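1/3/22

Back at it after the holidays. Jocelyn weighed the goat kids first thing and all of them are up except the little brown doe, who has held even since December. Florante thinks she's getting shoved off the bottle rack by her brothers, so she's moving to the end pen with the Abella twins tonight. 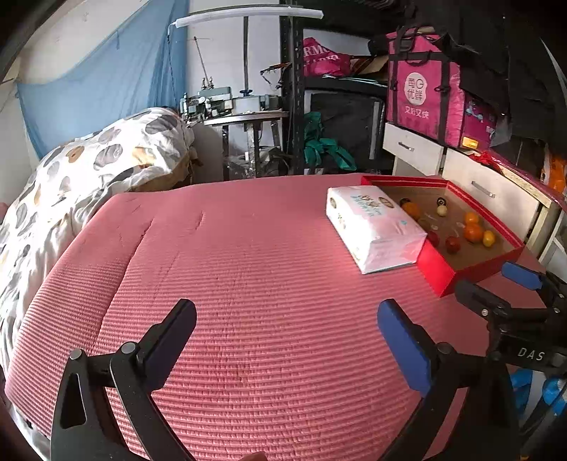 Milk notes next — Leszek wants the first trial batch of cheese from the Flerstead does kept apart from ours, and I've gone back and forth on how to label the rounds. Ink smears, tape falls off. What I may do is sort by color and skip the writing: red for theirs, something like that open box lid with the red walls, and plain brown cardboard for ours. Cheap enough to try!

Mikari kicked the bucket over again (9 minutes into milking, same as always).

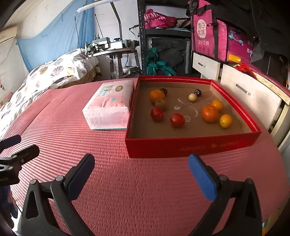 She's fine on the left side and fussy on the right, so I want Crisanto to look at that back teat before we blame her temper. Strip cup was clean.

Hay: 2,168 pounds left in the barn by the scale tickets.
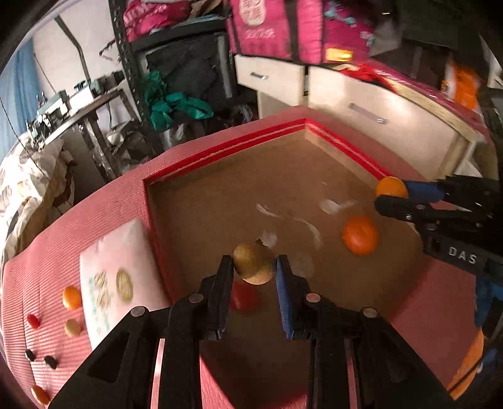
That should carry us if the 7 yearlings stay on the stemmy stuff and don't waste half of it — big if. Ask Jennylyn what Pedarik wants for second cutting. Trim hooves on the 3 bucks tomorrow.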